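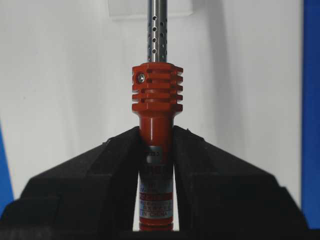 One reader wrote in to say her arm closes on the handle perfectly every time and then the tip ends up nowhere near the pad, and was it the camera or the planner? Probably neither. Nine times out of ten it's the tool offset. So, tips for anyone teaching an arm to hold an iron, bench notes, in no order.

Home Workshop Kitchen Garden Software Ask Us

Practise cold. Iron unplugged, lead tied back. Get the whole path right first, heat later.

Tool offset. Measure from the fingers to the tip with the iron already gripped, not off the drawing. Do it again after every regrasp. Risow keeps the old offset when you load a new job, so clear it by hand. Caught me out in September, cost me a whole evening.

Grip on the handle, below the collar. Set that as the only allowed grasp in the planner and delete the others. If you leave the shaft as an option it will pick the shaft one day.

Shiny metal. Depth goes to bits on a bright steel shaft, you get holes and floating specks. Mask it out and let the detector work from the coloured plastic instead. Red is easy to threshold against a white panel. Matt tape on the stand helps to.

Closing force: start low, go up in small steps. Log the finger width when it stops. If the width changes mid-path the handle has slipped, so make that a hard stop and not a warning. Hirnen has a tick box for this, under Limits, off by default (why??).

Keep the lead in the collision model. Even a fat rough tube will do. Mine was missing for 3 weeks and the planner kept wrapping it round the wrist.

Slow the last bit. Full speed to a point about 5 cm off, then crawl straight down. No clever curves near the board.

Save the config before you update anyting. Twice.

More next time on wrist camera calibration.

2 comments | 2,418 shares | Print this page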